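Designing the Challenge Layer of Revutow

When Vikano released the July update to Revutow, the most frequent request from players concerned the order in which side challenges become available. Afroza Wanigasekara, lead level designer at the Canadian studio, spoke with us in March 2025 about the changes.

"Players were arriving at the Naltanach region with half of the earlier challenges still locked," she said. "The map displayed the markers, but the conditions were written in a menu that few people opened."

The game contains 413 challenges across 17 regions. Under the previous system, a race could be started only after the preceding race had been finished with a gold rating. The studio has now reduced that requirement to bronze. Gold ratings remain necessary for the Kälin armour set and its colour variants.

Ms. Wanigasekara confirmed that the delivery challenges were the most difficult to revise. "Each has a timer, and each timer was set for a mount that players may not yet own. We retimed them on foot."

Her colleague Ginette Bergeron, who is responsible for testing, described a programme of over 600 hours of play on console. Two challenges at the Naltanach harbour were withdrawn as a result and will return in a later version.
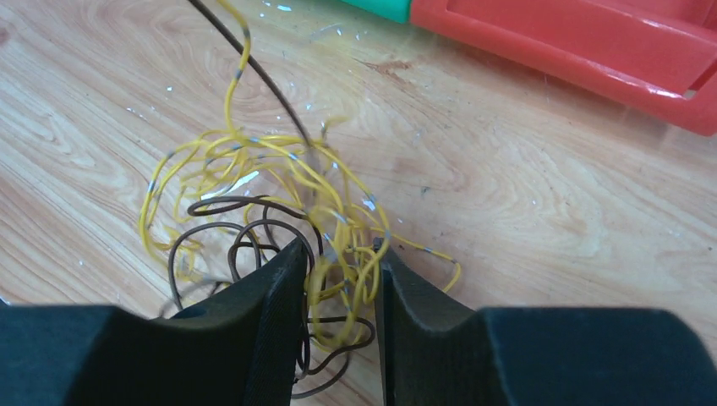
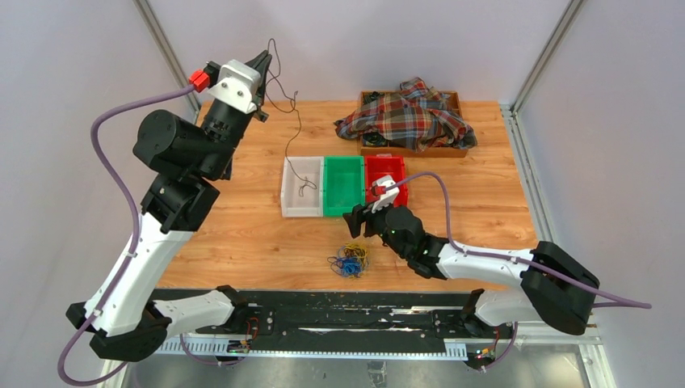
Asked whether completed challenges would need to be repeated, Ms. Bergeron stated that existing saves are carried forward in full. "A player who holds a silver rating will keep it. The next challenge of that type will simply appear on the map when the save is loaded."

The studio is also reviewing its cooperative mode, in which progress is at present recorded for the host only. Ms. Wanigasekara declined to give a date for that work.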